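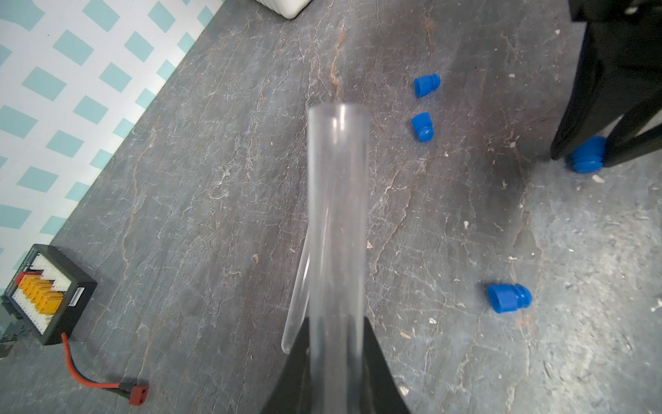
Fig. 1. Clear test tube held upright over a grey benchtop, with a second tube lying behind it.

Workplace Learning, Unit 3: Did the training work?
Notes by Nasrin Mousavi, revised 31 December 2024

Read the Trusance case before class. It is short, and the people who skip it are easy to spot.

The usual evaluation form is handed out in the last five minutes, when everyone has a coat on. It asks whether the room was comfortable and the presenter was engaging. Scores are high. The lunch was good. None of this tells you if anyone can now do their job differently.

The Trusance case
Trusance put 108 call centre staff through a complaints-handling course in July. Average satisfaction was splendid. Els Meijer, then new to the learning team, went back three months later and listened to calls. Only 58 of the staff were using the new opening script -- and several of those had been using it before the course, having written it.

Questions worth asking
What should people do differently on the job, and who would notice?
What were they doing before? (Measure this first. Afterwards is too late, though it is the traditional time.)
Does their manager know what was taught?
Is the old way still faster, or still rewarded?

On transfer
Skills fade when there is no chance to use them. A course on the new rostering software, delivered half a year before the software arrives, is a history lesson. Segers calls this "storage", and her chapter in the reader is the clearest thing we have on it.

For the tutorial
Bring a feedback form from any course you have attended. Cross out every question whose answer would change nothing. Rewrite what is left, if anything is.

Assignment 1 is an evaluation plan for the Canditance induction program, 2,000 words. Appendices are not a place to hide the other half. Extensions go through Floor Van der Linden, not me.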